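How to Run a Full-Day Tax CPE Event for Your Chapter
November 2021

Our Prunetville chapter just wrapped up its first in-person tax day in a long while, and I've had so many emails asking how we put it together that I decided to write the whole thing down. I love these days! You get people out of their offices, they learn something, and they go home with a full day of credit and a pocketful of business cards.

We had 152 people in the room this October, from corporate tax departments large and small. The steps work just as well for a smaller crowd.

1. Pick the date before you pick anything else

Get out the filing calendar and cross off every week that hurts. Provision people vanish at quarter close, and the sales tax folks have their own monthly crunch. What's left is a handful of weeks, and you want to claim one of them at least 5 months ahead. Check it against the neighboring chapters too. We once landed on the same day as a state bar program and lost half our lawyers.

2. Book the room

Ask for classroom seating, with a table in front of every chair. People bring laptops and binders and they want somewhere to put them. We used the upstairs hall at the Seraswood Center, which has good light and a separate space for lunch. Ask what the screen looks like from the back row, then go sit in the back row and see.

3. Build the program around questions your members already have

Send a short survey with one open question: what are you working on that you'd like help with? Ours came back loaded with transfer pricing documentation, remote employees and state nexus, and one very passionate paragraph on unclaimed property. That paragraph turned into our best-attended session!

Aim for a mix. We opened with a federal update, put the state and local material before lunch, and saved the livelier topics for the afternoon — a panel on handling an audit from opening conference to closing letter kept everybody awake at 3:00. Tracey Pilkington moderated it and took questions from the floor the whole way through instead of holding them for the end. Please steal that idea.

4. Line up speakers early and be specific

A speaker who hears "something on credits, maybe an hour" will send you last year's slides. Tell them the length, the level, who will be in the seats and what the session before theirs covers. Ask for a title, a short outline, a bio and learning objectives all at once. You'll need every one of them for the credit paperwork.

5. Sort out the credit

CPE and CLE have different rules, and the rules change from state to state, so read the current ones for each state your members are licensed in. CLE approval often means an application ahead of time. For CPE, you'll want sign-in and sign-out sheets, the outlines, speaker bios and an evaluation form. Keep copies somewhere more than one person can get to.

Count your minutes carefully. Breaks and lunch don't earn credit unless there's a real session going on during them, and a late start can knock a session under the line.

6. Open registration

We used Flokunon for sign-ups, and it handled the group rate nicely. Ask for name, company, license state and lunch choice on one page. Lindsay Hinds ran our list and sent 2 reminders, one a month out and one the week before, and the second brought in a whole wave of late sign-ups.

7. The day itself

Get there an hour before the doors open. Load every slide deck onto one laptop, test the microphones, and put the badges out in alphabetical order by last name. Give each session a timekeeper in the front row with a five-minute card. Speakers are grateful for it, I promise.
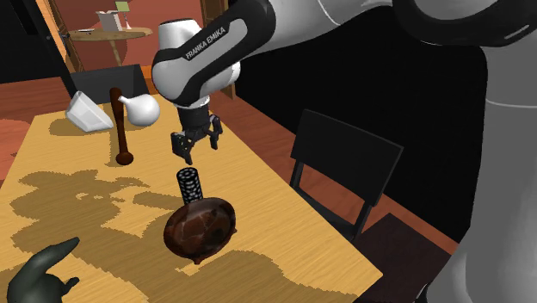
Once everyone has gone home, send the certificates within a week while the sign-out sheets are still easy to match up. Read the evaluations the same evening if you can stand it. Ours asked for more time on state nexus and stronger coffee, and both are already on the list for next year.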